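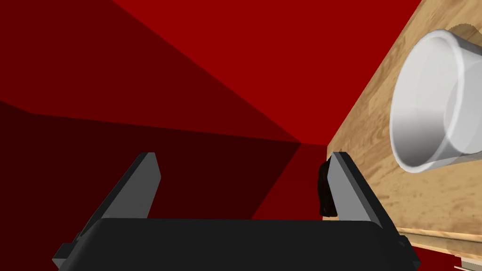 Fig. 4. Gripper, view from behind.

4. Descaling the Killix kettle

Read all of this section first. The old leaflet says the job takes ten minutes, and I have yet to meet anyone in Nonstead who managed it in under an hour. The tap water comes from Giltdale and leaves a crust like eggshell.

4.1 Switch off at the wall and pull out the plug. The light on the handle is no guide, as it stays lit on some kettles and never comes on at all on others.

4.2 Let the kettle cool, then lift out the spout filter. It is supposed to slide up. Ours needed a teaspoon handle behind it.

4.3 Put in one sachet of descaler, or 100 ml of white vinegar if you can stand the smell. Fill to the 1000 ml line with cold water.

CAUTION: Never use both together. Do not use bleach for any part of this job.

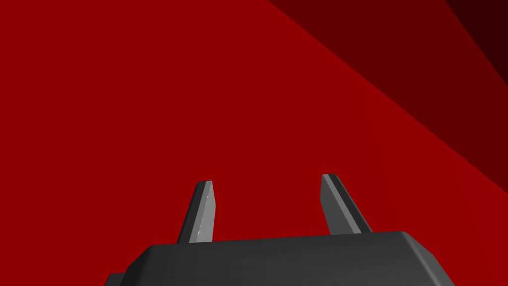

4.4 Plug in and heat to about 80 degrees, then switch off by hand. The leaflet calls for a full boil, which with vinegar mostly gets you foam over the worktop. Leave to stand for 2 hours with the lid open.

Note: Wegener sell their own "deep clean" sachets at three times the price of the plain sort. Jana Baumgart tried both on matching kettles in May and could not tell them apart afterwards. Buy them if you like the box.

4.5 Pour away down the sink, slowly. Wipe the inside with a soft cloth. Wire wool will scratch the base, whatever the forums tell you.

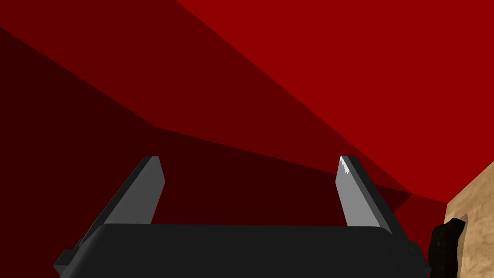 If brown marks are left on the base after wiping, repeat from 4.3 once. A third go is unlikely to do much, and marks that stubborn are probably stains in the metal and can be left alone.

4.6 Fill with fresh water, boil, and throw it away. Do this twice. The leaflet says once, but taste the tea and decide for yourself.

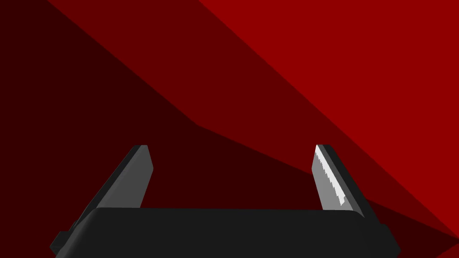
4.7 Refit the filter with the clip facing the spout. If it won't click, take it out and try again without forcing it. Spare filters are listed in section 6.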